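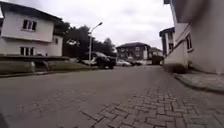 According to Yufang Yuan, a robot that only works on empty streets hasn't learned streets at all, and I've had that remark stuck to my monitor since March. She wrote it after reading our first plan, which had us driving up and down a closed lot. She was right, so we moved the work to a paved road between houses, with parked cars, curbs and all.

What we're after is pretty simple to say! We want the robot to pick its path from camera views alone, with no map loaded beforehand. Our method (we call it Ustura, and no, I didn't get a vote) looks at each view and marks the ground it thinks it can roll on. Then it checks that guess against the next few views before it commits to a turn.

Radosław had the training set down to 1393 views, hand-marked, which is tiny for this kind of thing. We ran 8 routes with the check and 8 without. With it on, the robot needed a person to step in on 4 of them. Without it, every single one. I was hoping for better than 4, but I'll take it.

Paving blocks are still our headache. Patches and joints between the blocks can fool it into seeing a curb, and blur on one side of a view makes it worse. Alcides wants to throw blurry views out completely. I'd keep them in and let the method trust them less, so we're trying both. 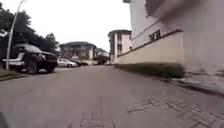 What's next

Weronika is rewriting the part that spots curbs, and I'm rerunning the routes in the late afternoon, when the light gets low. If you'd like to help mark views, drop me a note. It takes around 5 minutes to learn.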